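Speaker notes – Stimus Robotics Club, end-of-year evening
Joon-young Yoo, 23 June 2023

Slide 1. Title
Wait for people to find a seat. Say hello, say thank you to the parents, and please thank Sun-ja Yeo for letting us have the hall again (she stayed late for us in November too, so say it like you mean it).

Slide 2. Who we are
There are 24 students in the club this year, and four of them had never held a screwdriver before they joined. Ask them to wave. They won't want to, but give it a moment.

Slide 3. What we wanted to do
The project is called Flarkeo, and I-seul Maeng came up with the name, so send any questions about it to her. The idea is simple to say and took us most of the year: teach a robot to tidy up by showing it how a person does it. You hold a gripper in each hand, you do the chore, and the recording becomes a lesson. Slow down here – the grandparents in the back row will want to hear this part twice.

Slide 4. Numbers
We set out to record 156 lessons and ended up with more than 332. Let that one sit for a second, the kids are very proud of it. Mention that Nam-gil Yook went through them one by one and threw out the shaky ones, mostly over his lunch breaks, bless him.

Slide 5. Soft things are hard
Tell the story of the first week, when we practiced on wooden blocks and everybody thought we'd be finished by spring break. Then Yu-na Bae asked what happens with a stuffed animal, and we all went a bit quiet. A block has edges. A plush toy squashes and turns, and the part you're holding isn't always the part you meant to hold! 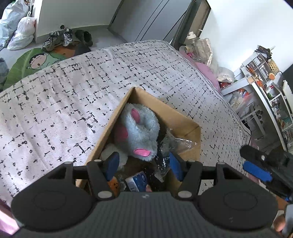 Slide 6: Two grippers at a box with plush toys inside.

Give them time to look. Point to the blue pads at the ends of the fingers, then to the light blue toy with the pink paws, which usually gets an "aww" from the little ones. Explain that the toys share the box with a plastic bag and some small packages, so you have to think about what else you might catch on the way in.

Slide 7. Next year
We'd like to try folding towels. Invite everyone to the tables at the back, where the students will let you have a go with the grippers yourselves. Sign-up sheet is by the door, pens are in my jacket pocket.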